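Two-arm card dealer build, stuck on picking cards up off felt
Home & Shared Shop Builds > Arms and Manipulators

feltandservo
Posted in March

Picking this back up now that the shop has heat again. For anyone who missed the first thread, I'm building a two-arm poker dealer in a corner of the Selholm shop (shared space, eight of us on the lease). The goal is a full hold'em hand, dealt and cleaned up, with nobody touching anything. Arms are printed, the controller is a Hanard board, and the cabling is a mess I keep promising to fix.

What works: moving the buttons, laying cards down, parking both arms without them smacking each other. What doesn't: getting a card up off the felt. The fingertip skids across the back of the card, or it digs into the mat and drags the whole thing toward me. 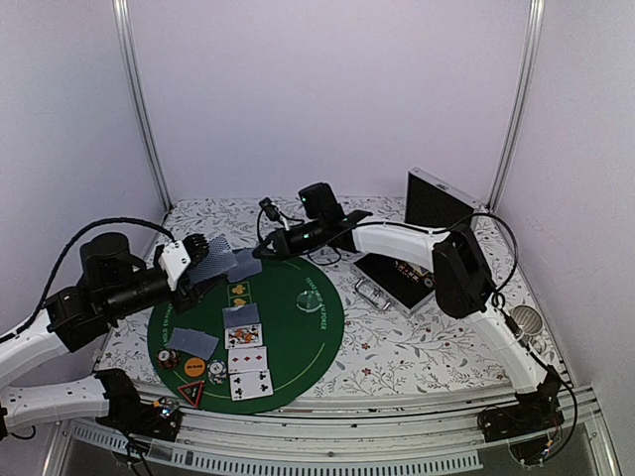 My pinch grip is fine once a card is off the table, and that's the frustrating part. The left arm will hold a card by its edge and tilt it over the mat and I have no complaints at all. I've been running it with a few blue-backed cards face down and a few face up, so the vision side has both kinds to chew on. Face up is noticeably worse for finding the edges – the white border against green is great, but then the picture cards confuse it and it decides the artwork is the card. Anybody been through this?

knurl_and_hope
Put a softer mat under it. You're trying to slide a hard finger under something thin on a surface with almost no give. With a bit of foam you can press one edge down and the other edge pops up. Took me one evening on my domino sorter.

tablesaw_tess
I'd go the other way and use suction. Little cup, little pump, done. I know people love their fingers, but cards are flat and shiny and made for a suction cup!

feltandservo
I tried suction on the very first version and I hated it. It picked up two cards about as often as one, and the pump noise made the rest of the shop want to evict me. I want fingers. Call me stubborn.

tablesaw_tess
Stubborn! Two cards at once is a vacuum level problem though, not a suction problem. Add a bleed valve.

oldbeltdrive
Siding with the OP on this one. I ran a suction feeder for a while and after 2,000 picks the cup had a shine on it and sealed maybe half the time. Fingers wear too, but you print another one.

What's your speed on the way down? If you come in fast you'll bend cards, and bent cards will ruin your vision training way before they ruin the gripper.

feltandservo
Slow. Painfully slow. I cut it way back after I creased the first deck. I've got nearly 1,000 attempts logged since then, and the failures are mostly the skid and hardly ever a bend.

OK so I did the foam thing last night. Craft foam under the tablecloth, mat back on top. It does help! The edge lifts more often. But now the mat isn't level, and my board row is off by enough that cards land crooked. So I cleared all the cards away and went back to working on buttons and positions until I get the height map redone.

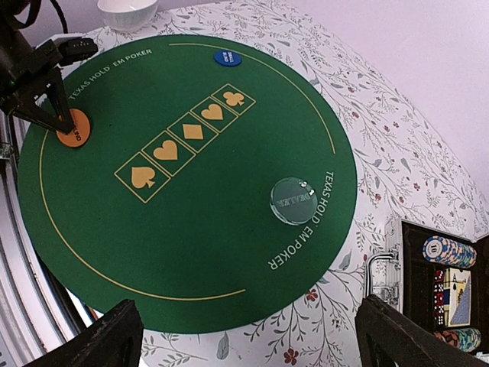

mossy_gantry
Redoing the height map by hand is a waste of a night. Touch off at 5 points, fit a plane through them, and let the software tilt everything. Foam under cloth isn't going to be a plane anyway, but it'll be close enough to land a card in a box.

feltandservo
Five points I can do. I was probing a full grid, so yeah, that's a big time saver. The printed boxes with the suits in them make decent targets too, they run in a strip across the middle and I can touch off in each one and then grab a couple of extras out by the rim.

knurl_and_hope
Careful, if you only probe along the strip you'll have no idea what the tilt is in the other direction. Get those rim points or don't bother.

mossy_gantry
Seconding that. Two on the strip, three at the rim.

oldbeltdrive
Still think the foam is a crutch. Try a thinner fingertip with a little rubber on it and push the card sideways against the other gripper. You have two arms, use both of them. One is the wall, one is the scoop.

feltandservo
Huh. I've been treating them like two separate dealers this whole time. The Awasthi planner I'm on does let one arm hold still as an obstacle, I've just never asked it to touch on purpose.

tablesaw_tess
That will work right up until a card goes under the wall finger. Bleed valve! I have a spare if you're ever out by Winingate.

feltandservo
I'll take the valve, fine. But the wall finger goes first. Printing tips tonight, will post the numbers when I have a decent run of them.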